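Cut Flower Care: Bench Notes

Most losses in cut stems come from three causes: blocked xylem, bacterial growth in the water, and heat. The notes below cover the workshop side of all three. They assume stems bought in bulk and conditioned at home or in a small studio.

Buckets

Wash buckets with detergent and hot water, then rinse with a dilute bleach solution. Let them drain upside down. A bucket that looks clean can still carry a film on the inside wall; run a finger along it. If it feels slick, wash it again. Do not stack buckets until they are fully dry.

Water

Use cool tap water for most stems and lukewarm water for roses and hydrangea. Softened water contains sodium and shortens the life of carnations in particular. Draw from the unsoftened line, usually the outside spigot.

Measure the flower food. Half a dose feeds the bacteria and leaves out enough biocide to matter. The Ketetti powder used here goes in at 5 grams to 500 milliliters for the concentrate, which is then diluted according to the chart on the tub. Other brands differ.

Work surface

Clear the whole surface before unwrapping anything. Finished wood tolerates short contact with water but not a wet sleeve of stems left overnight. Put down a rubber mat or an old towel folded double, and wipe the finish dry at the end of each session.

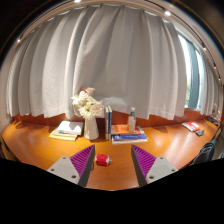 Glossy wooden desk with a pale grey curtain behind it.

Cutting

Cut at an angle with a knife or with bypass snips. Anvil pruners crush soft stems and should be kept for woody material. Remove an inch from the base and get the stem into water within a few seconds. For woody stems such as lilac or viburnum, split the base vertically with the snips. Hammering is still recommended in older books; it produces loose fiber that rots.

Strip all foliage that would sit below the waterline. On roses, leave the thorns above it alone. Each scar is an entry point for air.

Conditioning

Stand the stems in deep water for at least four hours, overnight if possible, in a dark and cool room. Keep fruit out of the room. Daffodils go in their own bucket, and the water from that bucket is discarded.

Light and drafts

Direct sun through a window can add several degrees at the petal. A light curtain is enough to reduce this on most exposures – a west window in October may need a heavier one. Hang it so the hem clears the work surface, or it will wick up water and pollen. Lily pollen on fabric should be lifted with tape and never rubbed.

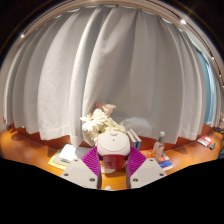
Light-gray curtain in wide folds, its hem just above the desktop.

Foam and mechanics

Float foam on the water and let it sink under its own weight. Pushing it down traps a dry core, and a stem placed in that core will fail first. Chicken wire is reusable and suits heavy branches better. The Ernum pin holders grip well on ceramic but need a bead of florist clay on glass.

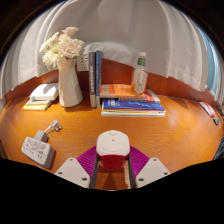 Pin holders should be dried after use, pins down, on a rack. Rust starts at the base of the pins and spreads into the plate. Straighten bent pins with a short length of brass tube; pliers leave burrs that tear soft stems.

Tools

Wipe blades with alcohol between varieties. Sharpen the knife on a fine stone when it starts to drag on a carnation stem. The Nartey snips take one drop of oil at the pivot and should be stored closed.

Vase changes

Change the water every two days and recut each time. Topping up is acceptable on the days between.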